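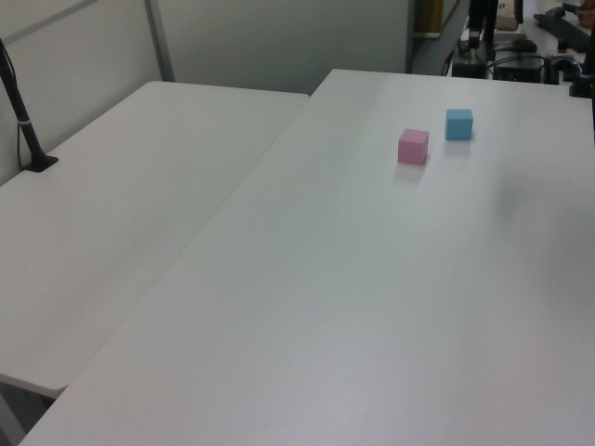

How to Cut Clean Little Foam Cubes (Without Chewing Up the Foam)

I went through an embarrassing amount of foam before I got a cube I'd let another person see. My early ones leaned, or had one face like a bitten sandwich, or came out as a sort of sad brick. If that's where you are right now, hang in there, because the fix is mostly a sharp blade and a bit of patience!

I use these for everything. Stacking games with my nieces, color sorting, stamping paint, propping up small things while the glue sets. A pink one and a light blue one are my favorite pair to start with, since you can tell them apart from across the room.

What you need

Craft foam in block or thick sheet form, in two colors
A long snap-off knife with a fresh blade
A metal ruler
A fine marker or a soft pencil
A cutting mat
A small square (a cheap one is fine)
200 grit sandpaper, or whatever you have close to it
Masking tape

I buy my foam from Plovia, mostly because they sell the pale colors and the soft rose is so much nicer than the bubblegum stuff. I've had good luck with the Begay blocks too, but they're denser and you'll want to slow down on the cuts.

Set up your table first

A plain, smooth table makes this so much easier. White is great if you have it, because crumbs of colored foam show up right away and you can wipe them off before they get pressed into the next piece. If you push two tables together for extra room, keep your cutting on one side and well clear of the seam. I cut straight across a seam once, the mat dipped, and there went a whole strip of blue.

Lamp off to one side, please, not straight overhead. You want a little shadow along the edge you're cutting so you can see if it's wandering.

Marking

Decide on your size and stick to it. I like 2 inches for kids and a bit smaller for myself. Mark the width at both ends of the foam and once in the middle, then join the marks with the ruler. Carry the line down the sides with the square. I skipped this for ages (it's boring, I know) and every single cube leaned.

Keep your marks light. Marker bleeds into pale foam and you'll be sanding forever.

Cutting

Extend the blade so it's longer than the foam is thick. Hold the ruler down hard with your fingers tucked well back, and draw the knife toward the side of your body, never straight at yourself. The first pass is just a scratch. The second goes a third of the way in, and then you keep going with long light strokes until you're through.

No sawing! Sawing is where the bitten sandwich look comes from.

Cut a long strip first, then turn it and slice the strip into cubes. Check the strip with your square before you slice, and if it's off, trim it now while there's only one piece to fix. Snap the blade whenever it starts to drag. I do it after every 6 cubes and I don't feel bad about it.

Squaring up

Tape the sandpaper flat to the table, grit side up, and slide each face of the cube over it in one direction. Three or four slides, a quick look, turn it over. Don't scrub in circles or you'll round the edges. Tap the dust out over the trash.

Then put your cubes down next to each other with a little gap between them and get your eyes at table height. Comparing two side by side tells you more than the ruler does at this point. If one's taller, you'll spot it in a second. Turn them a quarter and look again.

If it went wrong

Edges crumbling: new blade, lighter pressure.
One side slanted: your knife is tipping. Put your elbow in and look straight down the blade.
Dents from the ruler: lay a strip of thin card under it.
Marker won't come off: trim a sliver off that face and call it a slightly smaller cube.

A reader, Killian Carré, wrote to me in April to say he chills his foam in the freezer before cutting. I tried it with the soft kind and couldn't tell much difference, but he swears by it, so give it a go if yours is squishy.

Next time I'm doing triangles, and I'm already dreading the corners.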